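Subject: Re: [old-blankets] Plavisau checks, and how do you dare wash them?
Date: Monday, October 11, 2021

On the list, Mulugeta Negash wrote:

> Hello everyone,
>
> I've been reading for a year without posting. Last week I bought a Plavisau blanket at the Ustton market, brown and cream check, blanket stitch all round, and a woven label with the number 3326 in one corner. It weighs 755 grams on the kitchen scales, which seems light to me for a double.
>
> Three questions. Does the number tell me anything about the year? There's a moth hole near the middle, smaller than a pea, and I'd like to know whether to darn it or leave it alone. And it smells strongly of somebody's loft. Everybody I ask says "never wash it", but I'd like to have it on the bed by December and I can't sleep under it like this.
>
> Thank you,
> Mulugeta

Mulugeta, welcome, and what a first post! A brown and cream check! I've been after one for years and have only ever found the green, which is lovely but there's a lot of it about. Please, please send a picture of the label when you can, both sides of it if the stitching has come away enough to peep behind.

The number first. As far as I've been able to work out, it's a pattern number and has nothing to do with the year. I have two blankets with the same number that can't be from the same time -- one has the old silk label with the little tower, and the other has the later cotton one in plain lettering. The Toledo range is the same, all the checks start with a 3 and all the stripes with a 1. So yours is a check, which you knew! If the label is silk, it's early. If it's cotton and feels a bit like bias tape, it's from after the mill moved across the river. Somebody on here once had a pattern card from the mill office and I'd love to see it again if they're still reading.

The weight doesn't worry me at all. They made a summer weight in most of the checks, and it's a beautiful thing, softer than the heavy one and much nicer to sleep under. Hold it up to a window. If you can see daylight evenly all over, it was woven that way. If the light comes through in patches, usually where the shoulders would be, it's wear, and I'd go more gently with everything that follows.

Darn the hole, and do it before any water goes near it. A hole the size of a pea can be the size of a plum by the time the blanket is dry. Use a single strand of something woolly and a bit dull, go well out into the sound cloth on every side, and don't pull. I keep the ends of old Kenico tapestry wool for this, as their browns have just the right muddy look (their creams are far too white). It needn't be invisible. I've a blanket with 12 darns in it, all by different hands as far as I can tell, and they're my favourite thing about it.

Now washing. I know we've had this argument before on the list and I know some of you will be reaching for the keyboard, but I'm firmly in the washing camp! A blanket that was made for a bed was made to be washed, and the loft smell won't go by airing alone. I did try. Three weeks on the line, in and out with the weather, and it still smelled like the inside of a trunk.

What I do with a sound one:

- Shake it outdoors, hard, and look along the seams for moth cases.
- Rub a damp white hankie on each colour in turn. If anything comes off on it, stop and write to the list.
- Wool programme, cool, with less wool wash than the bottle says.
- One blanket at a time, folded loosely, never crammed in.
- Slow spin. My machine will go a good deal faster than 1000 and the blanket doesn't need anything like it.
- Dry it flat over two airers with a sheet underneath, and turn it when you think of it.
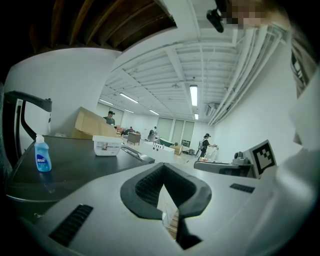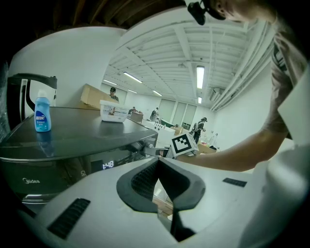
*Laundry corner. The blue bottle with the white cap and the white tub are in the first one; the Midea is in the second, with 1:48 on the display.*

For a fragile one I'd use the bath. Lukewarm water, the wool wash stirred in before the blanket goes in, and then just press it down with flat hands and leave it be. No wringing and no lifting it out by one end, as wet wool is astonishingly heavy and an old warp can simply give way. Let the bath drain with the blanket still in it, press out what you can, and fill again for the rinse. The water from my green check came out the colour of strong tea, and I was delighted and horrified in equal parts. I went on rinsing till it ran clear, which took most of a Sunday morning and two cups of the real thing.

And then the good bit. When it's properly dry (give it a day longer than you think), take a soft clothes brush and go over it lightly in one direction. The nap comes up, the colours look awake again, and you'll see little things you hadn't noticed before. On mine there was a single thread of dark red running through one of the green bands, right the way across. Is it a mistake? A weaver's mark? I'd dearly like to know whether anyone else has one, so do have a look when you're next changing the beds.

One more thing on storage, Mulugeta, for when the weather warms up again. Clean cotton pillowcase, folded differently each time so the creases don't settle, and somewhere you'll see it often. Moths like the places we forget. I've never got on with cedar blocks, but I know others swear by them.

Do tell us which label you've got. And if you ever decide that brown doesn't go with your curtains, you know where I am!

All the best from a very damp Toledo,
P.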